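4. Rehearsal in simulation and the work of room attendants

4.1 Setting

Prernanow runs short-stay residences for people recovering from surgery. Until December the rooms were serviced entirely by attendants, who worked alone, one floor each, and kept their own order of tasks. The company then began a trial of Wurkell, a mobile robot built to carry out the inspection round: it enters a room after checkout, checks the floor and the surfaces, looks into the bathroom, and sends a list to the attendant's handheld. It does not clean. The attendants still change beds, scrub and restock, and they still sign the room off.

Our interest in this section is the step before the robot reaches a real corridor. Each route is first rehearsed in Kurup, a simulator in which simple rooms can be put together from a stock of furniture and doors. Prernanow asked attendants to take part in this step for 4 hours a week, on paid time and away from their floors. We sat in on these sessions, kept notes, and interviewed the attendants afterward.

4.2 What the attendants were asked to do

In a session an attendant watches a rehearsal run and marks the points where the robot should stop, look again or turn back. The software engineers had expected comments on furniture. Most of the comments were about doors. A half-open door changes what can be checked from where the robot stands, and attendants have firm habits about it: they push the door fully back, look behind it, and only then start on the room. Several were surprised that the robot had to be told this. Figure 6 gives two views from the rehearsal rooms.
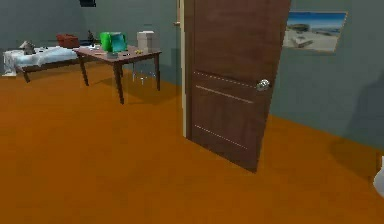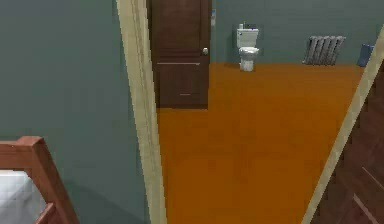 Figure 6. Views from a simulated room set used in the route rehearsals. First view: a bedroom with a bed, a table with items on it, and a door standing partly open. Second view: the corner of a bed and, through a doorway, a bathroom with a toilet and a radiator.

4.3 Changes in the order of work

The inspection round used to be folded into cleaning. An attendant would notice a stain or a forgotten charger while stripping the bed and deal with it on the spot. With the robot going in first, noticing and doing became separate jobs. The list arrives before the attendant does, and the supervisor can read it too.

Attendants described this in different ways. Some liked knowing what was waiting for them, especially in rooms where a guest had been ill. They could load the cart once and avoid a second trip to the supply closet. Others said the list slowed them down, because each line had to be closed on the handheld even when the item was something they would have handled without thinking. One attendant called it "reading my own mind back to me, with spelling mistakes."

The order of the rooms changed as well. Attendants had been used to starting with the hardest room while they were fresh. The schedule now follows the robot, and the robot follows the elevator. After complaints in the second week, Prernanow let attendants swap rooms among themselves, provided that the list for a room had already come in.

4.4 Knowledge moved into the rehearsals

The sessions drew on things that had never been written down. Small items on a table were a common topic. The robot's list names them as objects left behind, while an attendant wants to know whether they are trash, belongings or part of the room's own supplies. The rule that came out of the sessions was modest: the robot reports the table as occupied and leaves the sorting to the attendant. Bathrooms were argued over at greater length. Attendants wanted the robot to go all the way in before reporting on the floor - a look from the doorway was not accepted as a check.

By the end of the trial 900 marks had been entered in Kurup. They are stored under the route and the room type, with no record of who made them. This was meant to protect the attendants, and most were content with it. Two of them objected. They had hoped the work would count toward the senior attendant grade, and without their names on it they had nothing to show.

4.5 Limits of the rehearsal rooms

The attendants also pointed out what the simulator leaves out. It has no smell and no wet floors, and nobody is still packing when the robot comes in.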